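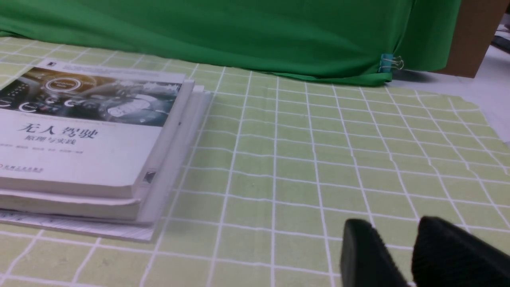 Givonance Shelf Records

A set of catalog records for privately owned books, with the notes their owners kept about buying, lending and shelving them. Version 2, March 2022. Maintained by Khrystyna Vakulenko.

What is in it

Each record is one physical copy of one book. If a household has two copies of the same title, there are two records. The records come from 24 home collections, typed up from card boxes, notebooks and spreadsheets that the owners already had. The earliest notebook was started in 1922 and passed down through the same family. The latest entries were made in December.

The books are in several languages and cover whatever people happened to own: cookbooks, school texts, engineering manuals, novels, hymnals, repair guides, phrase books. No subject was preferred or left out. Magazines are included only when the owner had bound them.

Files

records.csv - one row per copy
owners.csv - one row per collection, no names
loans.csv - lending notes, where the owner kept them
places.csv - place names as written, with a modern spelling beside each
CHANGES.txt - edits since version 1

All files are UTF-8 with commas as separators. Fields that hold a comma are in double quotes. Some spreadsheet programs guess the wrong encoding when you double-click a file, and titles in Cyrillic or Chinese then come out as garbage. Use the import menu and pick UTF-8 by hand.

Fields in records.csv

copy_id: A number that never changes. Numbers of deleted records are not used again.
owner_id: Matches owners.csv.
title: As printed on the title page, in the original script. If the owner only wrote down the cover title, that is used and title_source is set to "cover".
title_source: "page", "cover", "spine" or "owner".
title_latin: A romanized form. Blank when the title is already in Latin letters.
subtitle: Kept apart from the title. Often missing in the older notebooks.
authors: Separated by semicolons, in the order printed.
year: Year of the printing, not of the first edition. Blank if unknown. We did not fill in years from library catalogs.
binding: "paper", "cloth", "leather", "other" or blank.
acquired: Free text. Owners wrote things like "from uncle" or "market, wet spine".
shelf: The owner's own shelf mark, copied exactly. These make sense only within one collection.
note: Anything else, up to 50 words. Longer notes were cut at a sentence end and have a plus sign after them.

How it was typed

Two people typed each notebook separately and the results were compared line by line. Where they disagreed, Khrystyna went back to the page. If the page could not be read, the word is given as [?]. Owners' misspellings of authors' names were left alone in the Dresitz and Pretorius collections, where the owners asked for that. Everywhere else the name is corrected and the old form goes in the note field.

The Judia collection was a spreadsheet to begin with, so it was not typed again. It has its own habits, mainly that series titles are in the subtitle column. We have fixed the ones we noticed.

Known problems

The binding field is weak. Several owners never recorded it, and one used "soft" for anything that was not leather.

Dates in loans.csv are in the order the owner wrote them, so day and month can be swapped. There is no safe way to sort them across collections.

Multi-volume sets are treated unevenly. Most owners gave each volume a line, but a few entered the whole set once. Look for "vols" in the note field before counting anything.

Romanization follows whatever the owner used. Do not match authors across collections on title_latin or on spelling alone.

Privacy

Borrowers' names in loans.csv are replaced with codes such as B7. The same code means the same person within a collection only. Street addresses were removed from notes, but town names were kept.

Use

You may copy, change and share the files for any purpose as long as you name the Givonance Shelf Records and say which version you used. The owners' notes are their own writing, so please do not quote long runs of them without asking first.

Corrections

Send the copy_id, the field and what it should say. A scan of the title page helps but is not required. Fixes go out with the next version - there are no updates in between. New collections are welcome if the owner has kept acquisition notes. Bare title lists are not being added for now.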